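# Criterios para cablear un brazo y delimitar la celda en pruebas de vaciado de cajón

**Tullio Fiore**
19 de febrero de 2026

Buenas tardes. Estoy redactando el procedimiento interno de una celda de manipulación de objetos sueltos (bin picking) en un laboratorio de Plalasov. El brazo es de seis ejes, declarado por el fabricante como apto para aplicaciones colaborativas, con pinza de dos dedos. El cajón es abierto, de paredes inclinadas, y va sobre una mesa de madera. Se cargan objetos domésticos variados: latas, vasos, herramientas pequeñas.

El evaluador de prevención me pide tres cosas por escrito y no encuentro un texto que las reúna:

1. Si basta con que el brazo sea «colaborativo» para trabajar sin vallado.
2. Qué reglas se aplican al mazo de cables exterior, que en nuestro caso va por fuera de los eslabones.
3. Cómo fijar el cajón y los accesorios para que no se conviertan en un peligro añadido.

Ya he leído la ISO 10218 (partes 1 y 2) y la ISO/TS 15066, pero me cuesta trasladarlas a un montaje de investigación que cambia cada poco. La velocidad de ensayo prevista en el TCP es de 300 mm/s y el operario entra a recolocar objetos entre ciclos. Agradecería respuestas de quien haya pasado una evaluación de este tipo.

---

**drellard_mant**

Si es colaborativo no hace falta valla. Nosotros lo tenemos así y nunca hemos tenido problemas. Los cables con bridas y listo.

---

**Reynaldo Gatchalian**

La respuesta anterior es incorrecta en el primer punto y conviene no trasladarla al procedimiento. Lo colaborativo es la aplicación, que comprende brazo, pinza, pieza, entorno y tarea. Un brazo con limitación de fuerza que mueve un objeto con canto vivo puede no superar la evaluación aunque el brazo por separado la supere. Una lata de aluminio aplastada entra en ese supuesto, y también el fleje o el enganche de una cinta métrica.

Respondo por partes, con el esquema que usamos en Skindiren.

## 1. Modo de trabajo y acceso

Separe dos estados en el documento y no los mezcle:

- **Ciclo automático.** Nadie introduce las manos en el cajón. Si no hay valla, tiene que haber otra medida de protección validada: escáner, barrera o limitación de fuerza y presión con medición real de los contactos previsibles.
- **Recolocación de objetos.** Parada de protección activa, comprobada antes de meter la mano. La pausa desde la interfaz del programa no cuenta como función de seguridad.

El atrapamiento que más se olvida es el de la mano entre la pinza y el fondo o la pared del cajón. Es un contacto cuasiestático, para el que los límites de la especificación son más exigentes que para el transitorio. Mida en ese punto y anote la configuración del brazo con la que midió. En nuestro caso bajamos de 600 a 300 mm/s en aproximación libre y dejamos 10 mm/s para el último tramo de descenso. Son valores nuestros, no de la norma; los suyos deben salir de la medición.

## 2. Mazo de cables exterior

Las bridas sirven para agrupar. Para guiar el mazo en una articulación que gira hacen falta soportes con radio controlado. Reglas que aplicamos:

- Respetar el radio mínimo de curvatura del fabricante del cable en las posiciones extremas de cada eje. En posición de reposo no se aprecia nada.
- Dejar la reserva de longitud en la muñeca, repartida en un lazo único. Un lazo sobrante que cuelga junto a la base puede engancharse con el trípode de una cámara o con el borde de la mesa.
- Restringir por software de seguridad el giro del último eje al rango que admite el mazo.
- Comprobar los conectores de la pinza con el brazo parado al comienzo de cada serie. Los de tornillo se aflojan con la vibración.
- Identificar cada cable en ambos extremos. El color no sustituye a la etiqueta.

El recorrido completo del programa se hace una vez en modo manual a velocidad reducida, con una persona mirando solo el mazo. Se repite cada vez que se cambie la pinza.

## 3. Fijación del cajón y accesorios

Las pinzas de resorte son aceptables en la puesta a punto de una celda de investigación, con dos condiciones: que estén fuera del volumen barrido por el brazo y que figuren en la evaluación como elemento provisional. Inclúyalas en el modelo de colisión. En el borde superior del cajón ocupan más altura de la que se suele declarar.

Lo mismo vale para el cartón que se sujeta con cinta adhesiva al lado del cajón. Si se suelta durante el ciclo, la reacción instintiva de cualquiera es alargar la mano. Fíjelo mecánicamente o retírelo.

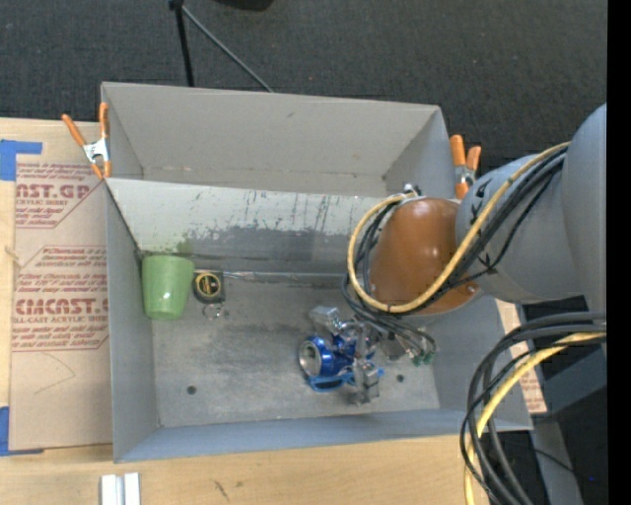 ## 4. Qué debe quedar por escrito

- Lista cerrada de familias de objetos admitidas, con masa máxima y observaciones sobre cantos.
- Configuración de seguridad del controlador con su suma de comprobación.
- Resultado de las mediciones de contacto, con punto, postura y velocidad.
- Registro de cambios. Un cambio de dedos, de cajón o de trazado del mazo obliga a revisar la evaluación.
- Revisión visual cada 15 días, firmada.

---

**Tullio Fiore**

Gracias, Reynaldo. Me llevo la separación de estados y la lista del apartado 4. Una duda: ¿la medición en el fondo del cajón la hicieron con el cajón montado sobre la mesa definitiva?

---

**Reynaldo Gatchalian**

Sí, y con las mismas fijaciones. Una mesa que cede da lecturas más bajas. Si luego se cambia por un banco rígido, hay que repetirlas.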